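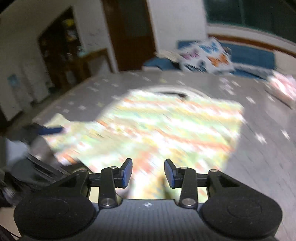 Perihan Yaman put it to us this way: a shop scale that is wrong by the same amount every time can be lived with, but one that is wrong only on the left side of the pan will drive a person out of business before anyone finds the cause. We quote her when customers ask why the off-center test takes up so much of our report form.

About Kedora

Kedora repairs, adjusts and calibrates mechanical weighing equipment. Most of what we handle is counter scales, bench scales, steelyards and small platform scales of the kind used in bakeries, feed stores, post rooms and school laboratories. We also take in equal-arm balances with knife-edge bearings. We do not service electronic load cells, truck scales or bathroom scales.

The company was started by Erdal Karakaya and Songül Tokgöz, who had worked at the same bench for 11 years before that, mainly on dial scales for grocers. When their employer stopped taking mechanical work, they bought the remaining spare parts and the drawer of pattern drawings that went with them. Those drawings are still in use. Some have been redrawn where the originals had faded, and the redrawn sheets carry a small K in the lower right corner.

What we do to a scale

A scale is first tested as received, before cleaning. Dirt is part of its condition, and a result taken after cleaning does not tell the owner how the scale has been weighing at the counter. We record zero, quarter load, half load and full load, going up and then coming down, and the difference between the two directions is written out as its own line.

The scale is then stripped and cleaned. Knife edges and bearings are checked under magnification for rounding and chipping. A rounded edge can often be restored on a stone. A chipped edge is replaced with a new one made from tool steel, hardened and ground in our shop. Springs are not re-tempered. If a spring has taken a set, we fit another or return the scale unrepaired.

After assembly the lever ratios are set, the dashpot is filled, and the full test is run again with the off-center loads included. Both sets of readings go to the customer. Repaired scales stand on the shelf for 4 days and are retested before they leave. Drift in this period is uncommon but it does occur, usually in scales with new pivots.

Dials and charts

Faded chart faces are the most frequent request after pivots. Ataberk Tuncer prints replacement charts from measurements of the original, at full size, on coated paper or thin aluminum. Price-computing charts are reproduced with their old prices unless the customer asks for a plain weight chart. We will not move a chart to hide an error in the mechanism.

Models we know well

The Dollent counter scale makes up a large share of our work. Its weak point is the check rod, which bends if the scale is carried by the pan support. The early version has a brass rod and the later one a steel rod, and they are not interchangeable without drilling. The Flullier bench scale is heavier and more forgiving, but its dashpot seal has not been made for years. We cut seals for it from sheet. For the Tian laboratory balance we hold beams, stirrups and pan arrests – no cases or glass.

Owners of other makes should write before sending anything. A photograph of the maker's plate and a note of the capacity are normally sufficient.

Weights

Our working weights are compared with a reference set that is kept separately and used for nothing else. Customers' own weights can be checked at the same time as the scale. Cast iron weights with a lead plug can be adjusted. Solid brass weights that have worn light cannot, and we will say so on the report.

Packing and transport

Scales must travel with the beam locked or tied. Remove the pan and wrap it on its own. Drain the dashpot if there is one – oil on a paper chart cannot be removed. Volkan Ersoy books shipments in and can supply a crate on request for anything weighing over 30 pounds. Crates are charged at cost and refunded when they come back.

Lead times and charges

A test with a written report is a fixed charge. Repairs are quoted after the first test and no work is done until the quote is accepted. Quotes stand for 2 months. The shop closes for the first part of January for stocktaking, and parts orders received then are sent out when we reopen.

Page last revised 23 Oct 2020.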